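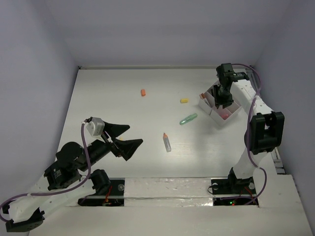

Page 4

Topic 5: Receiving and put-away in small parts stores

These notes go with the afternoon lecture. Bring them to the tutorial, along with your copy of the Drostdale stock sheets.

Receiving is the point where goods pass from the carrier's responsibility to the store's. Most stock errors that turn up at a count were made here, usually as a wrong quantity or a wrong part number entered against the right delivery. Once a carton has been signed for and its contents mixed with existing stock, the error is very hard to trace.

Terms

Delivery docket: the supplier's list of what was sent. It is not proof of what arrived.
Purchase order: the store's own record of what was asked for.
Put-away: moving goods from the receiving area to their recorded location.
Quarantine: a marked area for goods that cannot yet be accepted or returned.
Unit of issue: the smallest quantity the store will hand out, which may differ from the unit of purchase.

The unit of issue causes a lot of trouble. A supplier may sell washers by the box while the store issues them singly. If the clerk enters boxes and the system expects singles, the recorded balance will be far too low and a reorder may be raised straight away.

Checking order

1. Match the docket to the purchase order before opening anything.
2. Inspect the outer packaging and note any damage on the carrier's copy.
3. Check contents against the docket, line by line.
4. Enter the received quantity in the unit of issue.

Do not enter the docket quantity first and correct it later. Partial deliveries should be entered as partial, with the order left open.

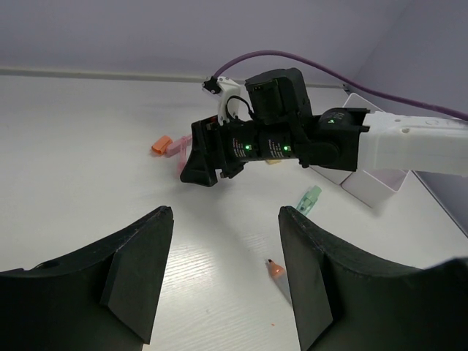
Department of Supply Chain and Logistics

Case: Drostdale

The Drostdale store held 2,636 lines when it changed from fixed to random locations. Under the fixed system every part had a labelled home, whether or not there was any stock in it. After the change, 2,074 lines were given random locations and the remainder stayed where they were, mainly heavy items and those kept in the locked cage.

Space use improved, but picking errors rose for a time. Karabo Engelbrecht's review put this down to put-away. Clerks were filling the nearest free bin and recording the location at the end of the shift, from memory. The fix was to scan the bin before placing the goods.

Compare this with Allport, where fixed locations were kept and the faster moving lines were shifted closer to the counter. Travel time fell without any change to the location records. Allport has a narrow range and steady demand, so its result may not carry over to a store with a lot of seasonal stock.

Reading

Golob, chapter 5, on location systems. Skip the section on pallet racking, as we cover it later in the semester.
Stustov case file, receiving records only.

For the tutorial

Work out how many Drostdale lines stayed in fixed locations, and suggest which other groups of stock could reasonably have been left out of the change. Write half a page. Hand it in at the start of the tutorial.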